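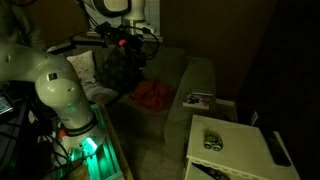 次期の機器更新では、アーム本体の買い替えと周辺機器の整備のどちらを先に予算化するか。

周辺機器の整備を先とする。アーム本体は保守契約を延長して次の年度まで使用し、今期の枠は把持部、ケーブル類、架台および予備品に充てる。

作業記録 1月 Plelora計画 機器調達の検討

本項は、1月分の申請書を作成する前に、検討の経過と未決事項を残しておくためのものである。申請書本体は別に起こす。金額はいずれも税抜で記し、送料と据付費は区別して書く。前回の申請では送料を本体価格に含めた見積と含めない見積が混在し、経理担当から差し戻しを受けた。今回は当初から欄を分ける。

1 予算枠

今期、本計画に割り当てられた設備費は300万円である。消耗品費は別枠で30万円あるが、年度内に使用する潤滑剤、結束材、手袋等を考慮すると、ここから設備に回す余地はほとんどない。設備費と消耗品費の間の流用は、部門長の承認があれば可能とされている。ただし手続に時間を要するため、今回は流用を前提としない計画を立てる。

単価100万円以上の物品については相見積が必要であり、見積書は3社分をそろえる。アーム本体はこれに該当する。把持部と架台部材は、構成を分けずに一式で発注すると100万円を超える可能性がある。意図的な分割発注と見なされることは避けなければならないので、把持部と架台部材を別件とする場合は、用途と納入時期が異なることを仕様書に明記しておく。この点はPrincess Espirituに事前確認を依頼した。回答は口頭で得ており、用途が独立していれば別件で差し支えないとのことであった。書面での回答を待って申請書に添付する。

2 現有設備の状況

現有設備を調達の観点から見直した。

手前のアームは金属レールを備えた取付面に据えてある。レールの脇は木の縁になっており、ベース左側から前面下部にかけてケーブルが輪を描いて回り込んでいる。前面で点灯している青緑色の表示灯のすぐ近くをケーブルが通る配置である。表示灯の視認を妨げない経路を確保することを、今回の調達における要件の一つとする。具体的には、ベース側面に沿わせるケーブルガイドと、レールに後付けできる固定金具を仕様に含める。固定金具は工具なしで着脱できるものが望ましいが、必須条件とはしない。

窓側のアームについては、把持部まわりの部材が密集している。黒いケーブルは把持部から出て白い先端部品をまたぎ、大きな輪になって戻っている。余長の処理を手首側で行うか、上腕側に逃がすかで必要な部材が変わる。手首側で処理する案は部材費が安い。上腕側に逃がす案は長いケーブルとクランプが要り、費用は増すが、周囲の物に近い位置での余長を減らすことができる。現時点では後者を第一案とする。

作業域の周辺には家具がある。ソファの座面や肘掛け、小卓の天板を作業対象に含める以上、架台の位置を大きく動かすことは難しい。新規に導入する部材は、現在の架台の占有範囲を広げないことを条件とする。小卓側との間の床面は通路として残す必要があり、支柱を床に立てる方式の配線塔は候補から外した。

3 アーム本体の更新を見送る理由

当初案では、手前のアームを後継機に更新し、残額で把持部を補う計画であった。Zarnitzから取り寄せた概算では、本体のみであれば予算枠に収まる。しかし制御装置と教示用の端末が別売であり、これらを加えると300万円を超過する。旧制御装置を継続使用できるかを照会したところ、動作の保証対象外になるとの回答であった。動作試験を自前で行えば使用できないことはないと思われるが、保証対象外の構成を申請書に記載して承認を得ることは困難である。

また、後継機はベースの取付穴の間隔が異なる。現行のレールに載せるには変換板が必要で、変換板の厚みの分だけアームの基準高さが上がる。これまでに作成した動作手順は現在の高さを前提としており、作り直しの工数が発生する。工数は設備費に計上できない。人件費側の計画は既に確定しているので、今期中にこの作業を入れる余裕はない。

以上により、本体の更新は次年度の要求に回す。次年度分の要求書には、制御装置、端末、変換板および手順の再作成に係る工数を初めから含めること。今回の概算書は参考資料として綴じ込んでおく。価格は改定される見込みであるから、金額をそのまま転記しないよう注意する。

保守契約については、現行契約の満了前に延長の手続をとる。延長の場合は定期点検と代替機の貸出が含まれるが、把持部は対象外である。把持部の故障は自費修理となり、この点が把持部の予備を優先する根拠になる。

4 把持部

Lumanlanの把持部を主候補とする。選定にあたって重視する項目は、布類と硬い小物の双方を扱えること、指先が交換可能であること、および配線の引き出し位置を選べることである。布は座面に不規則に重なった状態から持ち上げることを想定している。硬い物としては、リモコンや小さな玩具の車のような、形も表面も異なる品を天板の上から取り上げる。薄い物を平らな面からすくう動作は指先の形状に左右されるので、標準の指先のほかに薄型のものを一組加える。

把持力の上限については、カタログ値の高い機種を選ぶ必要はないと判断した。家庭内の品を扱う範囲では、下限側の制御が細かくできる機種の方が有用である。営業担当にはこの旨を伝え、下限側の特性表の提出を依頼した。特性表が届くまで機種を確定しない。

一点、当方の認識に誤りがあった。把持部の連結部品は現有アームの手首に直接取り付けられるものと考えていたが、図面を確認したところ、中間の環状部品が別に必要である。見積依頼書の初版にはこれが記載されていない。改訂版を送付すること。

5 架台部材とケーブル

架台部材はFomdenに照会中である。レールの追加は行わず、既存の溝に合う固定金具とケーブルガイドのみとする。溝の寸法は図面から読み取った値を伝えたが、現物の採寸値と照合していない。発注前に必ずノギスで測ること。過去に別の架台で、図面と現物の差により金具が入らなかった例がある。

ケーブルは消耗品とするか設備とするかで扱いが分かれる。可動部に使用するものは交換を前提とするため、消耗品費で計上するのが妥当と考える。ただし、初回に把持部と同時に納入されるケーブルは把持部の付属品として扱い、設備費に含める。予備のケーブルだけを消耗品費とする。この整理であれば、監査の際にも説明がつく。

予備品の範囲について、担当者間で意見が分かれた。動作が止まった場合の損失を考えれば、把持部を丸ごと一台予備として持つべきだという意見がある。一方、指先と連結部品の予備があれば大半の故障に対応できるという意見もある。過去の修理記録を見る限り、故障は指先の摩耗とコネクタの緩みに集中しており、駆動部の故障は記録にない。後者の案を基本とし、見積の結果として残額が生じた場合に限り、駆動部の予備を検討する。

6 納期と支払

見積の有効期間は各社とも30日で依頼する。申請から承認までに要する期間を考慮すると、見積の取得が早すぎても承認前に失効する。見積書は申請書の他の部分が整ってから正式に依頼し、それまでは概算で進める。

納期は年度内の検収に間に合うことを絶対の条件とする。検収は納品書の受領では足りず、動作確認の記録をもって完了とする。把持部の動作確認には架台側の配線が先に済んでいる必要があるため、架台部材の納入を把持部より前に設定する。両者の納入が前後した場合は、仮の配線で確認を行うことになるが、仮配線での確認記録を検収の根拠にできるかは未確認である。これもEspirituへの照会事項に加える。

支払は一括の後払いとする。Lumanlanからは前払による値引の提案があったが、当機関の規程では機器購入の前払は認められていない。値引額がどれほどであっても検討の対象としない。先方には既にその旨を伝えてある。

7 設置作業に関する留意

設置作業は内部で行う。据付費を節約する目的もあるが、動作手順を熟知した者が配線経路を決める方が後の手直しが少ない。作業時には両アームの電源を切り、ソファ上と小卓上の物品を作業域の外に移してから着手する。床面はカーペットであり、小ねじを落とすと見つけにくい。受け皿または敷布を用意する。

窓側のアームの配線を変更する際は、可動範囲の端まで低速で動かし、ケーブルに張力がかからないことを確認する。余長の量はこのときに決める。机上で計算した長さで切断しないこと。配線後、ベースの表示灯が操作位置から見えることを確かめ、記録用紙の所定欄に記入する。

取り外した部品は廃棄せず、現品票を付けて部品棚に保管する。固定資産の一部であるものについては、除却の手続が済むまで処分できない。古いケーブルは外観に問題がなくても再使用の対象としない。

8 未決事項

見積依頼書の改訂。環状部品を追記し、薄型の指先を一組追加する。送料の欄を独立させる。

レール溝の採寸。採寸者の氏名と使用した測定具を併記する。

把持部の下限側特性表の受領待ち。届かない場合は再度督促する。

別件発注の可否に関する書面回答の受領待ち。

保守契約の延長申込。現行契約書の写しが所定の綴りに見当たらないため、先方に再発行を依頼するか、電子保管分を探す。

消耗品費の残額の照合。台帳と経理側の数字に差があり、原因を確認中。先月分の手袋の請求が二重に計上されている可能性がある。

追記

Zarnitzより、後継機の試用機を貸し出すことができるとの連絡があった。貸出は無償であるが、往復の輸送費は当方負担となる。輸送費を設備費から支出することはできず、消耗品費にも該当しない。旅費交通費の枠で扱えるかを照会する前に、試用が次年度の要求に必要かどうかを先に判断したい。取付穴の間隔が異なる以上、試用にも変換板が要る。変換板を先方が貸与できるかを確認し、その回答を得てから改めて検討する。

把持部の見積依頼書は改訂第2版として共有領域に置いた。初版は参照しないこと。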